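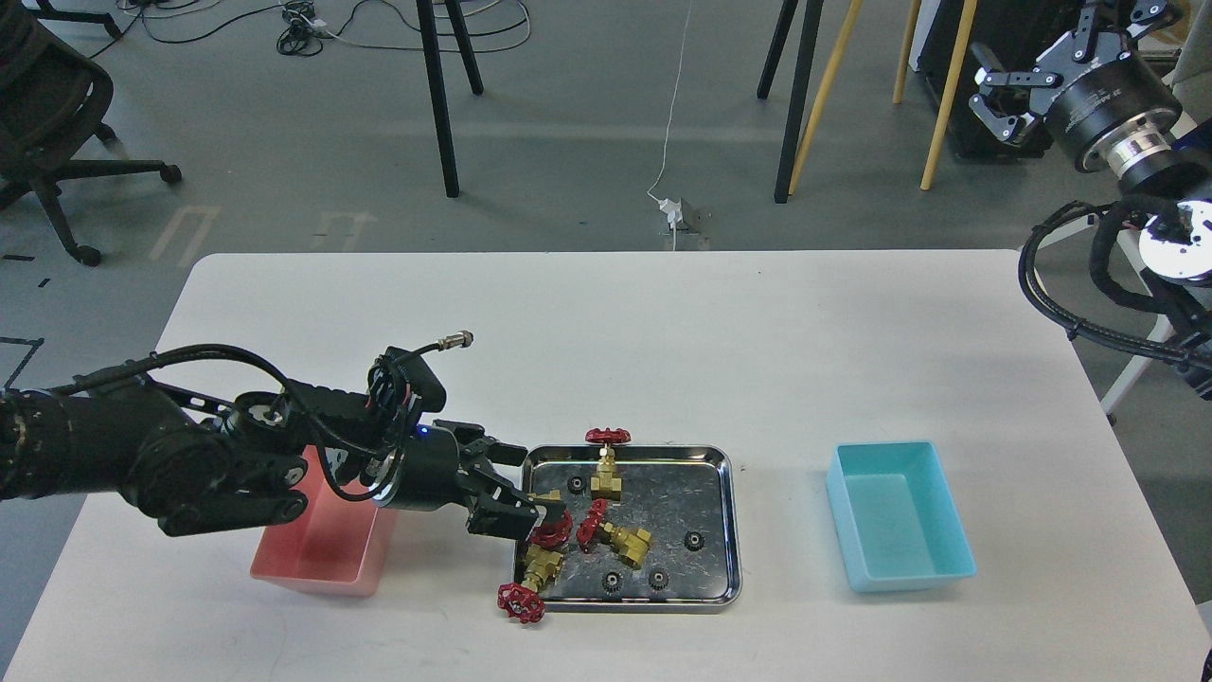
Can gate valves and small gears be stored together in one bin once they have been sorted?

Keep them in separate bins. Gears work their way into the spokes of the handwheels and the open ends of the valve bodies, and the whole bin then has to be sorted again.

Section 2: Setting Up the Sorting Table

This section covers the Pramura tabletop sorting layout for mixed returns of small brass gate valves and small gears. For larger valves, or for anything with a flange, use the floor layout in the Tsai stockroom guide.

What you need

A flat table with a wipeable top
One metal tray with a raised rim
2 open bins in different colors
Meltell label tape and a marker
A dry lint-free cloth
A soft brush
A shallow cup for damaged parts

The Dotholm bins supplied with the kit are the right height for this work. Other bins can be used if the walls are no higher than your wrist when you are standing at the table.

Placing the tray and bins

1. Wipe the table and let it dry.

2. Set the tray in the middle of the table with its long side facing you. Leave a hand's width of bare table in front of it.

3. Place one bin to the left of the tray and the other to the right. The bins should sit close enough that a part can be passed over the rim without a reach, but they should not touch the tray.

4. Decide which bin takes valves and which takes gears. Write this on label tape and stick it to the outside wall of each bin, on the side that faces you. Once chosen, keep the same colors for the same parts at every table in the room.

5. Put the cup for damaged parts behind the tray, off to one side.

6. Check the tray for rocking by pressing on each corner in turn. A tray that rocks should be swapped out. Do not shim it with cardboard or folded tape.

Note: Scratches and dull patches on the tray are normal and do not affect sorting. Replace a tray only if the rim is bent or the floor of it has a burr you can feel through the cloth.

Loading the tray

1. Tip the returned parts into the tray slowly, from low down. Do not pour from a height.

2. Stop when you can no longer see the bottom of the tray between the parts. A full tray takes longer to sort than two half-full ones.

3. Spread the parts with the brush or the flat of your hand. Valves may land upright or on their sides. Either is fine, and there is no need to line them up.

4. Look along the rim for any valve lying across it. Handwheels are wide for the size of the body, and a valve will often settle with the wheel over the edge and touching the table. Pull it back in, or sort it first.

5. Look under the valves for gears. Dark gears are easy to lose under a brass body or in the shadow of the rim.

Caution: Never load the tray while it is hanging over the front of the table. A dropped valve can chip a handwheel or bend the stem.

Sorting

1. Start with the valves. Pick each one up by the body, with the handwheel pointing away from your palm.

2. Tip the valve over the tray before you move it, so that any gear caught in the open ends falls back where it can be found.

3. Lower the valve into its bin and let go when it touches the bottom or the parts already there. Do not toss it.

4. When all the valves are out, sweep the gears together with the brush and pick them out by the edges. Small gears can be taken several at a time once you have looked them over.

5. Put doubtful parts in the cup. This means gears with missing or flattened teeth, valves with a loose handwheel, and anything with thread tape still packed in the end.

6. Wipe the tray with the cloth before the next load.

Do not turn the handwheels during sorting. Opening and closing is checked at the test bench (see the section on bench checks), and a valve that has been turned by hand at the table will confuse the record.

Limits for each bin

The gear bin is full at 700 gears. Weigh it against the marked empty weight if your scale has a piece-count setting, otherwise fill to the line on the inside label. The valve bin is full at 18 valves, however much room there seems to be. Past that point the handwheels start to lock together and the paint on the spokes gets rubbed.

Note: Thin translucent bins flex when they are lifted by the rim. Carry a full bin with both hands under the base.

Closing out a load

1. Look over the table around the tray and under both bins. Gears that have gone over the rim usually stop against the side of a bin.

2. Lift the tray and check beneath it.

3. Write the bin contents on the return slip and initial it.

4. Cover the bins if they will stand overnight. Stack only covered bins, and never put the valve bin on top of the gear bin.

Common problems

Gears keep turning up in the valve bin. The valves are not being tipped before they are moved. Go back to step 2 under Sorting, and empty the valve bin into a clean tray to recover what is in it.

The tray slides when parts are picked up. The tabletop is dusty or oily. Wipe it, and wipe the underside of the tray as well. A thin rubber mat may be used if sliding continues, as long as it is smaller than the tray.

Parts are hard to see against the metal. Glare from an overhead light is the usual cause. Turn the tray a little, or move the whole layout along the table until the reflection is out of the way. Do not line the tray with paper, which bunches up and hides gears in the folds.

Two sizes of gear are mixed in one load. Sort them all into the gear bin as usual and mark the slip MIXED. They are separated later with the sizing plate.

The label will not stick to the bin. Clean that side with the cloth and a little rubbing alcohol, wait for it to dry, and press the tape down from the center outward.

Cleaning

Wash the bins in lukewarm water with a drop of dish soap at the end of each week and stand them upside down to dry. The tray can be washed the same way, then dried by hand. Steel wool and scouring powder should not be used on either. Replacement bins are ordered in pairs from Dotholm, and trays are ordered singly.

Page revised April 22, 2021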